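Grustia Robotics Notes
@grustianotes · March

Month 2 with the Mulcahy gripper kit from Skomow. $400 for the fingers, wrist camera and mount. Setup took me 3 evenings – mostly cabling.

12 replies · 56 likes

Support is by email only, out of Coltildale. They answer.

3 replies
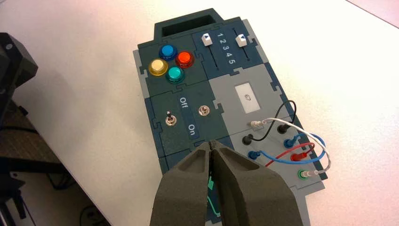 Grip force is fine for small parts, and the fingers are chunky. I'd want slimmer tips for the banana plugs, with patch wires looping over each other like that. Toggle switches come next.

9 shares

Recent
Mulcahy mount: first look
Cheap wrist cameras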